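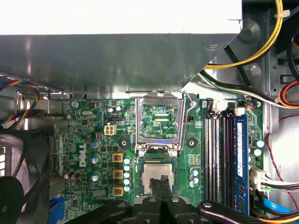 Brotville Robotics Club: The Processor Project, in Pictures

Last September our club voted on a project for the year. The choices were a line-following cart, a ping-pong launcher, and teaching an arm to put a processor into a desktop computer. The ping-pong launcher lost by 2 votes, and some of us still bring it up.

The job goes like this. The arm picks up a CPU, carries it to an open socket, lines up the corner mark and lets go. A person can learn this in an afternoon. We have been at it since fall and we are now pretty good at the first part.

Our adviser is Yoga Lumbantobing, who teaches electronics and has a drawer full of processors that will never compute anything again. Every one of them went into the drawer during this project. Aiman Liew wrote most of the motion code and all of the apologies in the comments.

Gallery notes, beginning with the one at the top of the page:

Chip in the fingers, socket open, load plate flipped back. The Dell board is still in its case, with the cables and the fan and a stick of blue RAM for company. Practicing on a bare board on a table was easier, so naturally we stopped doing that.

More pictures from the season are on the club board outside Room 148, next to the fire drill map. Captions for those, for anyone who can't get to the hallway:

Grip test, early fall. Aiman holding up the first set of fingertips we printed. They were too smooth. The chip would rotate a little on every lift, always a different way.

The Harahap fingertips. Named after the street where Aiman came up with them, on the bus. Narrower, with a small step to rest the edge of the chip on. We are on the ninth version and the name has stuck.

Whiteboard, late at night. The figure in the corner is 674, our count of practice runs up to winter break. The drawing beside it is a duck and has nothing to do with the project.

Scrimmage at Zunari Hall. We shared a table with the team from Trakulis, whose arm sorts bolts by length and does it very fast. They were nice about ours. One of them asked if it was paused.

Timing sheet. A full run takes around 90 seconds, most of it spent creeping down the last bit to the socket. We could speed it up. We did speed it up, once, and Mr. Lumbantobing's drawer got a new resident.

Next on the list is closing the load plate and working the lever, which for now is done by whichever human is standing closest. If you have an old desktop with a socket like this one and no hopes for it, we'll take it - drop it off at Room 148 after 3:30. Please remove your hard drive first. We don't want to know.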